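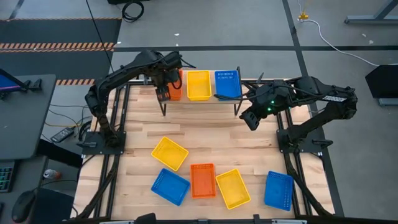 I have wanted to write about baskets for ages, and now I finally have an excuse, having spent most of a week sorting, swapping, stacking and generally getting far too excited about them. My rule for any sorting job is that each colour gets one meaning and keeps it. Orange is for things I need today, yellow is for things that need something doing to them (mending, washing, a new battery, a phone call), and blue is for things that are finished and can go back where they live. So up on the narrow rack at the back you have one of each, orange then yellow then blue, and the ones on the wooden top in front are the same three colours at every angle going, which is how mine always look in the middle of a good session!

I came to the colours quite late. For years I had lovely matching storage, all cream, with little labels tied on with string, and I never once read the labels. I'd lift the nearest one down, find it full of curtain hooks, put it back and lift down the next. Then Laine Grigaitė sent me three plastic ones in a parcel, one of each colour, with a note that said "try these and stop writing labels". I was a bit sniffy about it, I'll admit. Bright plastic! In my nice calm cupboard! Within a fortnight the cream ones were in the loft and I was ringing round for more.

The ones I use at home are from the Clultia range, which I get from Darkard in Bostholm, the long shop behind the bus station with the buckets outside. They keep them on the bottom shelf past the paint. Mine are 298 mm on the long side, and I only know that because my cupboard shelf is a shade over 300 and I stood there with the tape measure holding my breath. They go in with 2 mm to spare. I did a little dance.

**Why plastic with holes in**

I get asked this one a lot. Solid boxes look smarter, I do see that, but I love a slotted basket for these reasons:

- You can see whether there's anything in it from the side, without lifting it down.
- Damp things don't go musty. Gardening gloves, I am looking at you.
- Dust and crumbs fall through, and a quick rinse under the tap does the rest.
- You can thread a bit of ribbon or a cable tie through and hang things off it.

The one thing they're hopeless for is anything tiny. Beads, drawing pins, screws, the little pegs out of flat-pack shelves. Put those in a jam jar first and then put the jar in the basket. I learned this with a bag of lentils that had a hole in it and I'm still finding them. 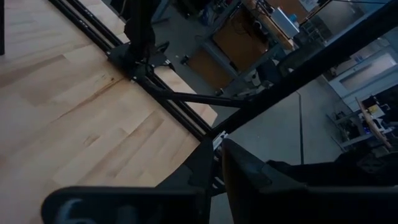

Then there's the matter of where to do the sorting, and I feel as strongly about that as I do about the colours. You want a proper table. The floor seems like a good idea for ten minutes and then your knees go and the whole thing gets shoved under the bed until April. The bed is worse, as you've given yourself a deadline of bedtime and everything ends up in one heap on a chair. A table at a good height, with room to spread out, and you can keep going all afternoon with the radio on.

A shelf or a little rack along the back helps more than I ever expected. Before I had one, the basket I was filling and the basket I was emptying sat next to each other and I'd get them muddled every time the phone rang. Now there is a back row and a front row. The back row is where things are going. The front row is whatever I'm still working through, and it can be as messy as it likes.

My method, for anyone who wants to copy it:

1. Put one of each colour at the back, in the same order every time. It doesn't matter what order you pick.
2. Tip nothing out. Bring things to the table in the spare baskets, mixed up, just as they come out of the cupboard.
3. Take one basket and deal with every item in it before touching the next.
4. When one at the back is full, carry it off straight away and bring back an empty in the same colour.
5. Stop for tea when you catch yourself reading old birthday cards.

Step 2 is the one people skip. All those programmes where they empty the entire wardrobe on to the carpet make me feel quite faint. Keep it in baskets and you can stop at any point, and the room still works as a room.

I put a shorter version of this up last month and got some cracking replies. Lots of you have your own colours (green for the allotment came up again and again, and one household uses red for "ask your father"). A couple of you wanted to know about stacking, and whether you can pop one basket on top of another of the same kind when you're short of space.
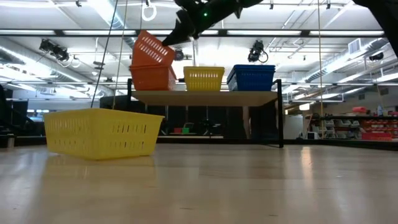 Rūta Siliņa wrote that she never stacks two of the same colour, even empty, as she then forgets the bottom one exists and buys another. Her way is to build each stack yellow, blue, orange, so that every pile looks the same and a missing one shows up straight away. She also puts her biggest basket down low and only uses it for things on their way out of the house, which I thought was brilliant and have pinched.

I do stack same on same, mind you, but only the empties. A full basket with another sat on its rim is fine until you want something from the lower one, and you always want something from the lower one. If you're really pushed for space, turn the top one a quarter turn so it rests across the rim. Renato Garrido swears by that for his van, with a bungee cord over the lot.

The other question was how many to buy. Start with one of each! Please don't go out and get a dozen. Use three for a fortnight and you'll soon see which colour fills up first. For me it was yellow by a mile, which told me something slightly uncomfortable about how much mending I put off, and so I bought two more yellow and a packet of needles. 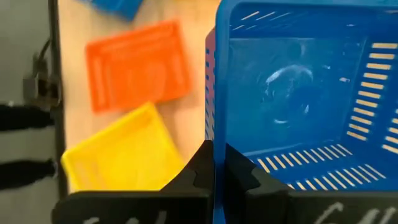 Blue is my favourite of the lot, I can say that now. It's the colour that means done, and carrying a full blue one down the hall is the best bit of the whole business. I like them empty too, with the shine on the inside and pale stripes of table showing through the slots in the bottom. When you're looking over a second-hand one, look straight down into it like that, against a light wood top or a sheet of paper, and any crack between the slots will show. Check the rim as well. It's the thin wall just under the rim that you end up grabbing when you're in a hurry, so that's the part that gets the wear.

For washing them, warm water, washing-up liquid and an old toothbrush for the slots. Leave them upside down on a towel. I tried the dishwasher with one of my early ones and it came out a slightly different shape, so I can't recommend it, although Zamfira Văduva does hers on the cool programme and has had no trouble.

Next on my list is the cupboard under the stairs. It has wellingtons in it, a tent, the Christmas tree stand and a bag of other bags, and I've been putting it off since before the spring. I've got the baskets washed and ready on the landing. If anyone has a good idea for what to do with 50 clothes hangers, please put it in the comments, as they don't fit in a basket of any colour.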